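Joelle Awwad
@joelleawwad
May 7, 2020

OK, a thread on bottled water, because I have been sent one too many articles telling me to drink more of it. I've been working from the same table since March and I have opinions.

First, the claim that started this. A wellness newsletter called Guster says a person at a desk needs 2,516 milliliters a day. Not 2,500. I'd love to see the study that got them those last 16.

I wrote and asked. The reply linked to another post by Guster. That post linked back to the newsletter.

Meanwhile the table looks how it looks. Mug, cardboard box with the flap open, more cardboard leaning on the wall, and a Ganten bottle in the middle of it all.

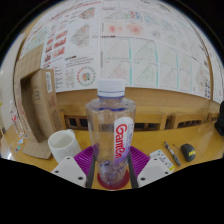 The mug is what I'd keep if you made me choose. I've had it for years and it has never asked me to check the date on its neck.

My sister-in-law Zoriana swears bottled tastes "rounder." I have asked her what rounder means four times now. She says I'd know if I paid attention.

So we tested it over a video call. Her husband poured, she kept her eyes shut. Three glasses, one of them tap. She picked the tap as the good one and then said the glasses were different. They may have been! It was a bad test. I still enjoyed it.

Someone in replies (hi Roya) says it's about convenience and I should stop picking on taste. Fine. But convenient how? I order it, I wait for it, I haul it up the stairs, I break down the cardboard, and then the cardboard lives against my wall for a month.

Next up, price. The delivery app I use, Morau, shows you a "savings" number every time you check out. Mine says I have saved 924 dollars. I have not spent anything close to 924 dollars on that app, so I'd like to know where they're keeping it.

The number went UP when I removed something from my cart. I have a screenshot.

Also, who are these labels for? The name runs down the side, so you read it with your head tilted. And then there's the small print next to it. My eyes aren't great, but come on.

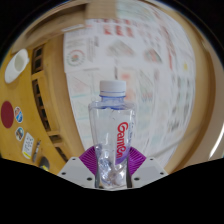
Holger says the sideways name is so it can be bigger. OK, I'll give him that one. It doesn't explain the size of everything else.

Where I've landed for now: tap water in the mug at the table, bottles for the car. I keep two in the trunk. Primo says they shouldn't sit in a hot car and he's probably right, so I swap them out when I remember.

And no, I'm not buying the Zunitz pitcher. Three people have sent me the Zunitz pitcher. The filter is supposed to last 300 refills, and the light that tells you to change it is on a timer. It doesn't know if you've filled it once or 500 times. Read the manual, it's on page two.

If you have one and love it, great. Pour a glass from it and one from the faucet, get somebody to mix them up, and tell me which is which. I'll post whatever you send, even if I lose.

Roya has already said she's in. She wants to know if she can use ice. No ice.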